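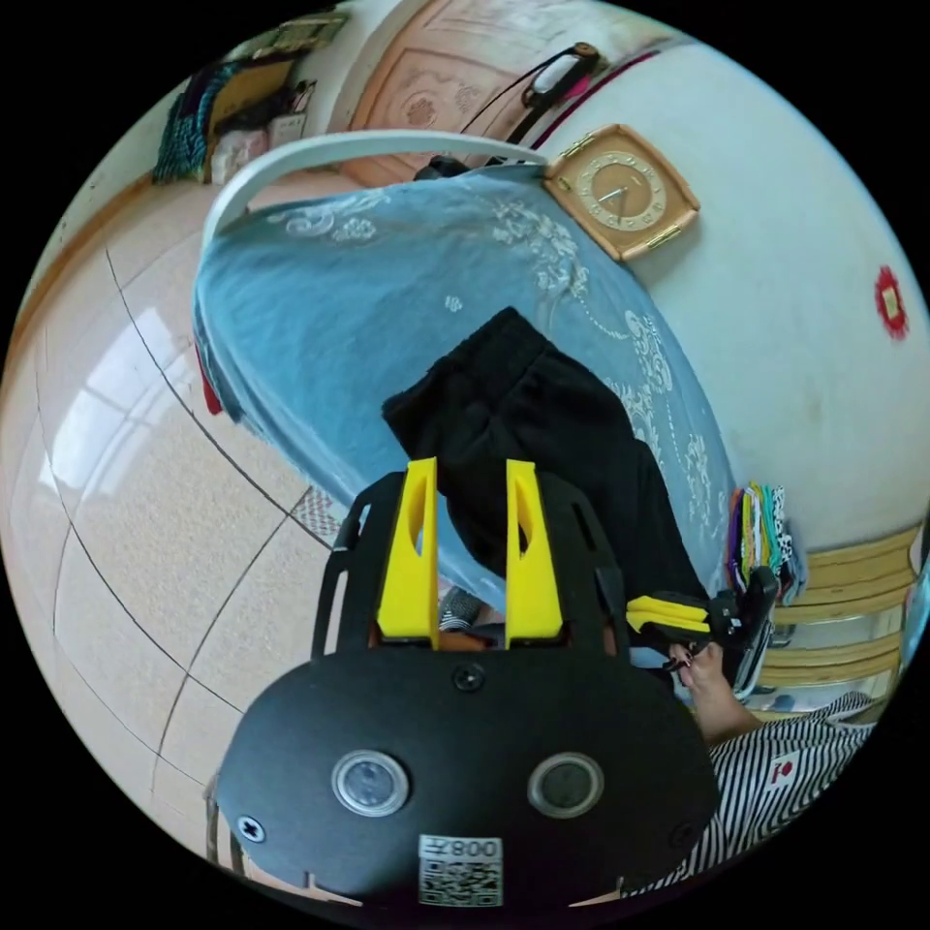
Two hand-held grippers and a black garment on a flower-print bed cover.

Oberholzer Opens Home Laundry Demonstrations to Outside Labs

PLANODDALE, March - Oberholzer has released Evitz, a set of 783 folding and sorting demonstrations made by people in their own bedrooms, using a gripper in each hand. Research groups can request access starting this month.

The demonstrators work without a robot in the house. They pick up the grippers, handle the clothes and put them down again, and the recordings are later used to train a two-armed machine at the company's Planoddale workshop.

"I love watching these," said Markos Bakalis, who leads data collection for Evitz. "People have folded shirts for decades, and you see all of that in the first few seconds - the little shake, the tug at a hem. We could never have written those motions down."
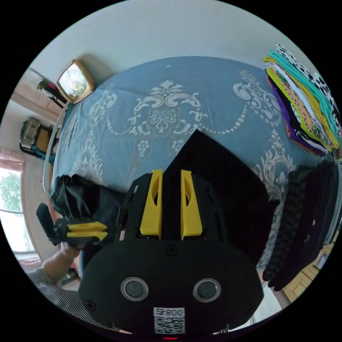 Demonstrating at the bedside, with a stack of folded clothes across the bed.

The collection covers 55 homes. Beds were chosen over tables for most sessions, as a soft surface with a busy print is much closer to what a household robot would have to cope with. Dark clothing gets extra attention too: 246 of the demonstrations involve black items, whose folds and edges can be hard for a vision system to separate.

Pruser, which tested an early version of the set, trained its own folding model on 339 demonstrations and sent back notes on grip timing. Those notes led to a new practice routine for demonstrators, who now spend their first half hour simply getting used to moving both hands together. 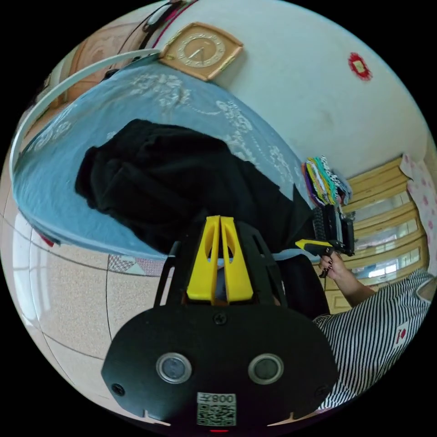 Yellow gripper fingers point toward dark cloth on the bed.

"The second hand was the big step for us," said Hannelore Riedl, head of training at Oberholzer. "One holds, the other smooths or pulls, and then they swap. Our demonstrators get surprisingly fast at it, and they have strong opinions about sleeves!"

Towels and fitted sheets are next on the list, with new sessions already under way in Planoddale.

Labs wishing to use Evitz can write to the Oberholzer training office. Access includes the recordings, task notes and the practice routine.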